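Hand-held gripper inspection - station 4
Date: 13 Jun 2020
Inspected by: Nelu Anghel
Reason for inspection: jaw failed to release on unit 141 during a recording session. Reported by Tudor Crăciun.

1. Unit out of service and labeled
Yes. Label was on the case but not on the unit. Second label added.

2. Finger pads
OK, with comment. Left pad has fine cracking at the base of the ribs. Not the cause of the fault. Replace both pads together, from the Fondon spares box.

3. Pad mount screws
FAIL. One screw had backed out far enough to rub on the slide. This is what held the jaw shut. The screw had no thread locker on it. The service sheet from January says it was applied.

4. Jaw travel, unloaded
OK after the screw was reseated. Ran 200 open and close cycles by hand with no sticking.

5. Trigger return spring
OK.

6. Housing and grip strip
OK. Small chip near the rear seam, no sharp edge.

The fault came up while Tudor was holding the unit in one hand and setting the marker cube with the other. The jaw closed on the edge of his glove and stayed closed. He pulled his hand out of the glove and was not hurt. He then set the unit down and reported it, as the procedure asks. 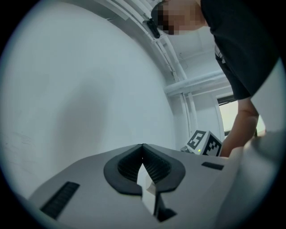 The procedure does not say that the jaw must be kept clear of the free hand while markers are being placed. It should. Until the Rerko work sheet is changed, the operator parks the gripper first and places the marker second, or a second person places it.

7. Marker cube
OK. Faces clean, no lifted corners. Position checked again after the incident.

8. Manual release
FAIL. The release pin works but needs a 2 mm key, and the key was in the Aneck cabinet across the hall. One key to be tied to each case.

9. Cable and strain relief
Not checked - cable was away for another job. Open item.

10. Other units of the same build
Bogdan units checked for the same screw. All tight. Thread locker seen on all of them.

Actions
- Refit screws on 141 with thread locker, check again after 600 cycles (Nelu)
- Change work sheet, marker placement step (Tudor)
- Keys on cases (Nelu)
- Item 9 to be closed before 141 goes back into use

Result: NOT released for use.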